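Boletín del fondo de publicaciones periódicas

Lomos encolados: criterios de revisión, reparación y almacenamiento

Durante el invierno se ha revisado la parte del fondo de Betard que corresponde a revistas y catálogos encuadernados en rústica fresada. Son 449 ejemplares, casi todos de consulta frecuente, y la revisión se ha limitado al estado del lomo, la adherencia de la cubierta y la deformación del bloque. Quedan fuera los cosidos con hilo y los grapados, que tienen ficha propia y se tratarán en otra entrega.

Conviene recordar cómo está hecho un lomo de este tipo. Los pliegos se alzan, se prensan y se fresan por el lado del lomo, de modo que desaparecen los dobleces y queda un bloque de hojas sueltas. Sobre la superficie fresada se aplica el adhesivo y, antes de que este pierda temperatura, se coloca la cubierta. Toda la resistencia del conjunto depende de una película delgada y de la penetración del adhesivo entre las fibras del canto. En papel estucado la penetración es escasa, porque la capa de estuco se interpone entre la cola y la fibra. En papel sin estucar de 80 g/m² el agarre es bastante mejor, a igualdad de adhesivo y de profundidad de fresado.

Los adhesivos que aparecen en el fondo son de dos familias. La termofusible de EVA es la más abundante: se endurece deprisa, abarata la tirada y con los años se vuelve quebradiza, sobre todo si el ejemplar ha estado cerca de una fuente de calor. La de poliuretano reactivo se aplica en una capa más fina, cura con la humedad ambiente y conserva la flexibilidad. A simple vista se distinguen por el grosor de la película y por el comportamiento al abrir: la EVA envejecida cruje y marca una línea de fractura paralela al lomo, mientras que el poliuretano permite una apertura más plana. El color sirve de poco como indicio, porque las dos familias amarillean de manera muy desigual.

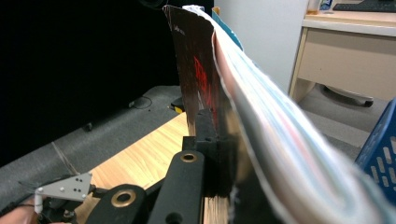
Cubierta oscura y hojas abiertas en abanico.

La dirección de fibra del papel tiene más peso en el resultado que la marca de la cola. Cuando la fibra corre paralela al lomo, la hoja flexiona sin oponerse y el esfuerzo que llega al adhesivo es moderado. Cuando corre perpendicular, cada hoja actúa como una palanca, el canto del lomo se ondula con los cambios de humedad y el bloque tiende a abrirse por el centro. En el informe se anota la dirección de fibra de cada ejemplar con las letras P (paralela) y T (transversal). Los ejemplares marcados con T no se fotocopian en plano en ningún caso, y para su reproducción se solicita la cuna regulable de la sala de consulta.

Método de revisión

El ejemplar se apoya sobre el canto inferior y se deja que las hojas caigan por su propio peso hacia un lado, sin presionar. Se observa si el bloque forma una curva continua. Un escalón en la curva indica casi siempre una fractura del adhesivo, aunque todavía no haya hojas desprendidas. Después se cierra, se gira y se repite la operación hacia el otro lado. La tracción manual de las hojas, que figuraba en la versión anterior del protocolo, queda suprimida: provocaba desprendimientos en ejemplares que habrían aguantado varios años de uso normal.

Ghizlane El Ouafi ha propuesto una escala de cuatro grados que sustituye a la columna de observaciones libres, donde convivían expresiones como «regular», «algo flojo» y «delicado» sin equivalencia entre sí. La escala queda así:

Grado A. Curva continua, cubierta adherida en todo el lomo, sin crujido.
Grado B. Curva continua, cubierta despegada en cabeza o en pie, en una longitud inferior a 6 mm.
Grado C. Escalón visible o crujido localizado. Ninguna hoja suelta.
Grado D. Hojas sueltas, o bloque separado de la cubierta.

Los grados A y B siguen en consulta. El grado C pasa a consulta con supervisión y se revisa de nuevo cada tres meses. El grado D se retira, se introduce en una carpeta de cuatro solapas y se registra en la lista de reparación. La carpeta se rotula a lápiz por fuera antes de meter el ejemplar.

Queda pendiente decidir qué se hace con los que presentan un grado distinto en cada mitad del bloque. De momento se anota el peor de los dos y se añade el intervalo de páginas afectado.

Reparación

Para las hojas sueltas de grado D se ha dejado de usar la cola blanca genérica. Se trabaja con el adhesivo vinílico de pH neutro de Gastano, diluido hasta que cae del pincel en hilo continuo, y con la metilcelulosa de Dawber cuando hay que volver a un punto ya encolado y se necesita tiempo para recolocar. La mezcla de ambos también es admisible en papel sin estucar, donde la metilcelulosa retrasa el secado y deja margen para igualar los cantos.

La hoja suelta se introduce con un cordón de adhesivo de 3 mm como máximo en el borde del lomo. Si el cordón es más ancho, el adhesivo rebosa hacia las hojas vecinas y el bloque se abre después en cuña, con dos fracturas nuevas a ambos lados de la reparación. Se coloca papel siliconado por delante y por detrás, se cierra el ejemplar y se deja bajo peso toda la noche. El peso se reparte con una tabla del mismo formato que la cubierta. Los pesos de plomo sin funda no se ponen en contacto directo con ella.

Si las hojas sueltas son consecutivas y forman un grupo, la reparación hoja por hoja no compensa. En ese caso se iguala el grupo, se abre en abanico hacia un lado, se aplica adhesivo, se abre hacia el otro y se repite. Es el encolado en doble abanico de toda la vida y da buen resultado también con papeles de fibra transversal, siempre que el grupo no se prense en exceso antes de que el adhesivo haya entrado entre las hojas.

Los lomos completos de EVA fracturada requieren desmontar la cubierta. La película vieja se retira en frío, con espátula, y solo se recurre a la espátula caliente en los restos que no salen. Do-yoon Han ha preparado una hoja de trabajo con las temperaturas y los tiempos de contacto, que se guarda en el taller junto al libro de registro. Se ruega no sacarla de allí.
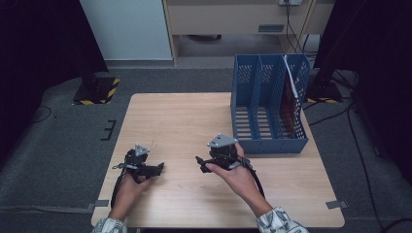
El puesto de trabajo para encolar no necesita instalación especial, pero sí unas condiciones mínimas. La luz debe llegar por el lado contrario a la mano que sostiene el pincel, y el plano de apoyo ha de ser liso, sin juntas ni biseles donde se enganche el papel siliconado. Un tablero de madera clara y grano fino como el de la fotografía es adecuado en este aspecto, y las esquinas redondeadas evitan las muescas que se producen al deslizar un bloque hacia el borde para girarlo. El suelo de moqueta, en cambio, no es recomendable para esta tarea: retiene polvo y fibras, y una gota de vinílico seca en ella no se retira sin dejar marca. Donde no haya otro pavimento se extiende una lámina de polietileno bajo el puesto. La mesa se limpia con paño apenas humedecido y no se trabaja sobre ella hasta que esté seca.

Almacenamiento

Los ejemplares en rústica se colocan verticales, con apoyo en toda la altura y sin apretar. Una estantería a medio llenar es la causa más común de deformación, porque el bloque se inclina, el lomo toma la forma de la inclinación y la cubierta se despega por el pie. Si el formato supera la profundidad del estante, el ejemplar va tumbado. No se admite la colocación con el lomo hacia arriba: el bloque cuelga del adhesivo, y en los papeles estucados pesados se desprende entero.

Los sujetalibros metálicos de lámina se sustituyen progresivamente por los de Tosell, de perfil grueso, porque la lámina se introduce entre las hojas cuando alguien devuelve un ejemplar con prisa. La sustitución empieza por los estantes inferiores.

En cuanto a las condiciones ambientales, lo que más daña la encuadernación fresada es la oscilación brusca. Un depósito algo más seco o algo más húmedo de lo deseable, pero estable, causa menos fracturas que uno corregido a golpes de deshumidificador. Por ese motivo los equipos portátiles dejan de encenderse a demanda y pasan a funcionar con programación. Cualquier cambio se anota en el cuaderno del depósito, con la hora y la lectura del termohigrómetro antes y después.

Los ejemplares que llegan de otro edificio permanecen cerrados en su caja hasta el día siguiente y no se revisan antes. Las cajas de tránsito se dejan en la balda libre junto a la puerta, con la etiqueta hacia fuera.

Avisos del taller

La entrega de ejemplares de grado D se hace los jueves por la mañana. Cada uno debe llevar la ficha cumplimentada, incluidas la dirección de fibra y la familia de adhesivo si se ha podido identificar. En caso de duda se deja la casilla en blanco y se resuelve en el taller. Las hojas sueltas se entregan dentro del ejemplar, en su posición, sin clips, gomas ni notas adhesivas.

La próxima entrega tratará las grapas oxidadas y su sustitución por costura en los cuadernillos de un solo pliego.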